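Home Collections Notes Downloads Contact

# Padisura Tabletop Things

A small collection of clips and notes on putting everyday items where they belong

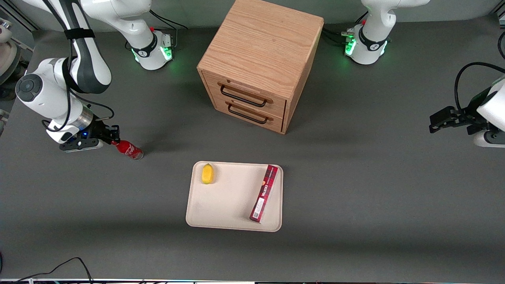
Page last changed: 06/03/2024

Welcome, and thank you for stopping by! Padisura is a collection of short recordings about the kind of tidying most of us do without a thought: a bottle left on the table, a drawer that ought to be shut, a tray that would look a lot nicer with something on it. We started it in December with one table and a box of things from the kitchen, and it has grown quite a bit since then (as these things do).

## What's in it

There are 961 clips in this release, sorted into 36 folders, one for each pairing of an item and a place. The items are ordinary and a little worn, the way they would be in a house where people live. You'll meet a few of them over and over, so a short introduction seems polite.

**The soda bottle.** Red plastic, with a red cap and a white script logo. It goes by `bottle_red` in the labels. Bottles like to roll, and a good many of the notes have to do with which way the cap points when one is laid down.

**The drawer cabinet.** A small boxy unit in light oak, two drawers, with a curved black metal bar handle on each. We call the drawers `upper` and `lower` and leave it at that. The flat top counts as a place of its own, so "on the cabinet" and "in the cabinet" are separate labels – please don't merge them, we did that once and spent a long evening pulling them apart again.

**The tray.** Cream-colored, rectangular, with rounded corners and a slightly raised rim. An item is "on the tray" only if all of it sits inside the rim. If it leans on the rim, the label is `tray_edge`.

The tabletop itself is gray, which we've grown fond of. Pale things and bright things both show up nicely against it.

## Folders and labels

Each folder has the clips, a plain text file of notes, and a table called `places.csv` with these columns:

- `clip` – the clip number
- `item` – what is being put away
- `start_place` and `end_place` – where it was and where it ended up
- `remarks` – anything we felt like adding, often too much

The place names come from Skullorness, our older list of household words. We trimmed it to 70 entries for this project and kept the spelling as it was, so a few names look old-fashioned. If you have files from the Rirkholm set, the labels will line up with ours except for the drawers, which Rirkholm numbers from the bottom.

## Known troubles

In 4 clips the upper and lower drawers are swapped in the labels. They're marked `check` in the remarks column, and we hope to fix them in the next round. Some of the early notes also say "plate" where they mean the tray. Sorry about that!

## Using it

You're welcome to use the collection for study or teaching, and to pass it along with this file included. If you write something up, please call it "Padisura Tabletop Things, Aydoğan release" so readers know which version you had. Corrections are always happily received through the contact page, and it helps a great deal if you give the folder name along with the clip number.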